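第四章 烘干机装好以后：从第一桶衣服到进柜子

装机那一章写得有点长，辛苦你看到这儿。机器站稳了，电也通了，接下来讲怎么用。我写的是 Gonora 369 这台冷凝式烘干机，手边那本原厂说明书翻译得七拐八弯的，我自己第一次看的时候来回翻了好几遍也没看明白先按哪个键，所以干脆照自己的习惯重新写了一份。如果你的是别的型号，面板可能长得不一样，衣服那部分照看没问题。

4.1 开机前先做的事

1. 把滚筒里的东西全拿出来。新机器里面塞了一袋配件，还有一张保修卡，我那张是贴在滚筒后壁上的，伸手摸一圈再关门。

2. 用拧干的软布把滚筒内壁擦一遍。别用酒精，别用带香味的湿巾，那个味道一加热就跟着衣服走，能留好几天（我闻过，真的很冲）。

3. 抽出左上角的水盒看一眼，推回去的时候要听到“咔”一声。没推到底，面板会一直闪水滴图标，按什么都没反应。我第一次就卡在这儿，还以为买到了坏的！

4. 抽出门口下沿的绒毛过滤网，打开，里面是两层。新机器当然是干净的，这一步只是让你熟悉一下怎么拆，以后每次都要拆。

5. 空机跑一次“暖风”，跑完开门散味。有一点点塑料味正常，跑完第二次还有焦味就拔插头找售后。

注意：机器刚搬过来的话先立着放一晚上再通电。搬的时候如果躺倒过，压缩机里的油会跑位，急着开机对它不好。

4.2 连不连 Pal，你自己定

Pal 是手机上那个配套的应用。不连也完全能用，面板上的功能一个不少，连了主要是多一个“烘好了叫我”的提醒，还有过滤网该洗的提示。我家机器放在北阳台，隔了两道门，结束的蜂鸣根本听不见，所以我连了。

1. 手机先连到家里的 2.4G 网络。它不认 5G 频段，两个频段名字一样的路由器最好临时把 5G 关掉，配完再打开。

2. 面板上长按“预约”键，直到无线图标开始快闪。慢闪不行，慢闪是它在找上一次的网络。

3. 在 Pal 里点右上角的加号，选“衣物护理”，再选型号。列表是按上市时间排的，369 在很下面，往下拉就是了，直接搜反而搜不出来。

4. 名字改一改。默认名是一长串字母，以后你要是再添一台设备就分不清谁是谁了。

小提示：五月那次升级以后，Pal 的提醒默认是关着的，要到“我的—通知—衣物护理”里面手动打开。我等了一下午的提醒没等到，衣服在桶里闷成了咸菜。

4.3 分拣衣服

这一步大家都爱偷懒，我也偷过，结果是一件针织衫变成了童装。

1. 看水洗标。方框里一个圆圈是可以烘，圆圈里一个点是低温，两个点是常温。方框圆圈上打叉的，挑出来晾。

2. 厚的跟厚的，薄的跟薄的。牛仔裤和 T 恤一起烘，T 恤早就干透了，牛仔裤的腰头还潮着，T 恤就在里面陪跑，越跑越硬。

3. 翻口袋。纸巾、口红、硬币。纸巾最烦人，会碎成雪花粘在每一件深色衣服上。

4. 拉链拉上，扣子解开。Polo 衫和衬衫的扣子扣着烘，扣眼周围会皱成一圈，很难熨平。

5. 有印花、有胶印图案的，翻过来烘，选低温。印花这种东西最怕的就是热着的时候跟别的衣服蹭。

6. 装到滚筒一半多一点就停手。别按“公斤”去估，我到现在也不知道一件湿卫衣有多重，看高度就好，衣服上面要留出翻身的空间。

警告：沾过食用油、汽油、松节油、蜡的布，洗过了也不要放进来。油渍受热有自燃的危险，这条没有商量的余地。乳胶枕、带橡胶底的浴室垫也一样不能放。

4.4 选程序

面板转盘上的程序很多，我常用的就下面几个，其他的你慢慢玩。

“标准”：纯棉的内衣、袜子、毛巾。

“低温”：T 恤、Polo 衫、运动衣，成分里带氨纶、聚酯的基本都扔这儿。时间长一些，但衣服出来手感明显软。

“床品”：会隔一阵反转一次，免得被套把所有东西包成一个大粽子。被套的扣子或者拉链先合上，不然照样包。

“Senus”：这是它家湿度感应的名字，不是洗涤剂的牌子（我家里人真的问过）。打开以后机器自己量湿度，干了就停。面板上显示的剩余时间会跳来跳去，刚刚还写着一小时，过一会儿变成二十分钟，别慌，它在重新算。

1. 转盘拨到程序，按一下 Senus 键，灯亮了就是开了。

2. 选干燥程度。要直接进柜子选“柜干”，打算熨的选“熨干”，后者会故意留一点潮气，熨斗走起来很顺。

3. 按“防皱”。烘完以后你没来拿，它会时不时转一下。我建议常开，多费不了几度电。

4. 关门，启动。门要用点力推，轻轻合上它不认。

注意：量特别少的时候，比如只有一件 T 恤，Senus 可能会判断失误，没干就停了。量少就改成定时，或者凑几件一起。

小提示：转速。如果你的洗衣机能调脱水转速，棉质的衣服不妨往上调一档再烘。我以前一直用 400 转，说是护衣服，结果衣服拎出来还在滴水，烘干机要跑一晚上，电表看得我心疼。后来只有真丝和羊毛留在 400，其他都往上加了。

4.5 要不要用烘干纸和烘干球

先说纸。Prestier 的那种我用完过一盒，味道清淡，静电确实少很多，冬天脱毛衣不会噼里啪啦。缺点是用久了过滤网上会糊一层薄薄的膜，看不出来，水滴上去站得住，这就是糊了，要用温水加一点洗洁精刷。还有，毛巾和速干衣别放，会影响吸水和排汗。

球的话，羊毛球比塑料的安静。我放两个，声音像有人在楼上穿棉拖鞋走路，能接受。它对大件蓬松有点用，对 T 恤没什么用，别指望它替你熨衣服。

4.6 取出和折叠

重点来了！烘干机用得好不好，一半看这里。衣服热的时候很听话，抹一抹就平，凉在桶里再拿出来，那些褶子就跟刻上去的一样了。

1. 听到结束提示就去开门。实在走不开，让防皱转着，但也别拖到第二天。

2. 手伸进去摸一下滚筒内壁再拿衣服。刚停的时候金属件烫手，尤其是牛仔裤的铜扣，我被烫过，印子留了好几天。

3. 先拿 T 恤和 Polo 衫，最后拿毛巾和袜子。毛巾闷一会儿没关系。

4. 拎着肩膀抖两下，放到桌上。桌子越空越好，台面要平，软床上折出来的东西都是歪的，我试了很多年才承认这一点。

5. T 恤正面朝下铺平，用手掌从领口往下摆推，把空气和褶子一起推走。两边袖子往中间收，宽度差不多是领口再宽一点。

6. 下摆往上折，折到离领口还有一掌的地方，再对折一次。翻过来，图案就在正面了，以后拉开抽屉一眼就知道是哪件。

7. Polo 衫多一个领子。领子先立起来捋直再放倒，门襟拉正，扣子这时候可以扣上最上面那颗，领型不容易塌。下面的折法跟 T 恤一样。

8. 边角拉一拉。折完如果有一头鼓起来，多半是袖子没放平，打开重折比硬压有用。
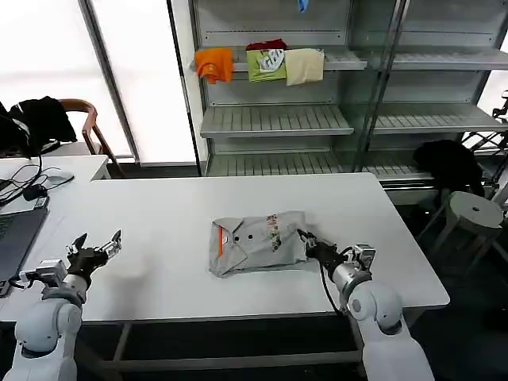 浅灰色 Polo 衫，门襟带橙色边，折成了长方块。

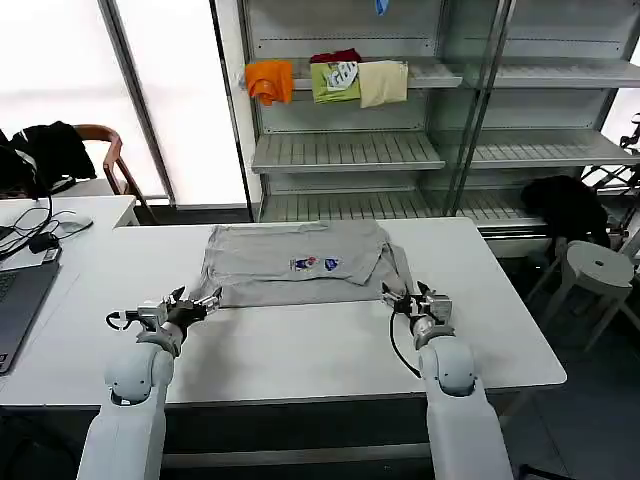 浅灰色 T 恤，摊平，下摆折在下面。

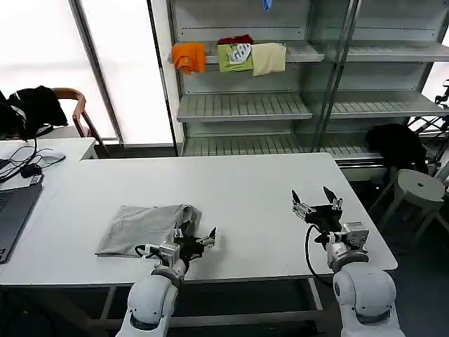
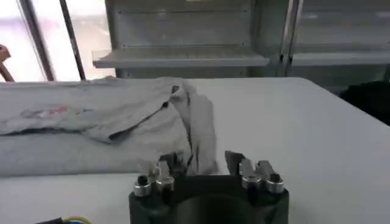
4.7 进柜子

1. 折好的先别急着进抽屉，摊开凉一会儿。带着热气压在一起，中间那几件会返潮，过几天有一股说不清的闷味。

2. 抽屉浅的竖着放，像放书一样。抽屉深的叠着放，重的在下面，轻的在上面。我是两种都有，T 恤竖着，卫衣叠着。

3. 刚烘好的放到后排，从前排拿着穿，这样不会老是那几件在轮班。

4. 羊毛、羊绒晾干以后再收，放防虫片。防虫片不要直接贴着衣服，隔一层纸。

注意：樟脑丸和带塑料扣的衣服不要放在一起，塑料会变黏。

4.8 收尾和保养

每次烘完要做的就两件：清过滤网，倒水盒。

1. 过滤网抽出来，打开，用手把绒毛一卷就下来了。深色毛巾第一次烘出来的绒毛多得吓人，后面会慢慢少。

2. 水盒的水倒掉。这个水可以拖地，可以冲马桶，不要喝，也别给猫狗喝。有人拿它加蒸汽熨斗，我不建议，里面有细绒。

3. 门留一条缝。密封圈闷着会有味。

4. 右下角那块盖板后面是冷凝器的滤棉，每个月拆出来看看，灰多就冲一下，晾到全干再装。湿着装回去，下一桶衣服会特别慢。

5. 滚筒里面有两根金属条，那就是 Senus 的探头。用久了会蒙一层看不见的柔顺剂，机器会以为衣服已经干了。拿软布蘸一点白醋擦，再用清水擦一遍。

警告：清理冷凝器那一块之前一定先拔插头。里面的铝片很薄，边很利，不要伸手指去抠，用软毛刷顺着纹路刷。

4.9 几个常见的小毛病

衣服烘完还是潮的。先看过滤网，再看是不是塞多了，再擦探头。这三样都弄过还潮，看看滤棉是不是没装好。

面板水滴图标一直闪。水盒满了，或者水盒没推到底。推进去要听到那声“咔”。

滚筒转起来咚咚响。搁了很久没用的话，头几分钟是滚轮压出了平面，转热就好。一直响的，找找有没有硬币卡在门边。

Pal 显示离线。多半是路由器重启过。机器断电等一下再插上，它会自己连回去，不用重新配网。

衣服有静电。烘过头了，把“柜干”往下调一档，或者最后几分钟换成冷风。

相关内容
· 第三章 摆放、调脚和通电
· 第五章 床品和羽绒：分开说
· Prestier 烘干纸用完一盒的感想
· 洗烘叠放支架怎么量尺寸
· Pal 提醒收不到的设置方法
· 水洗标对照表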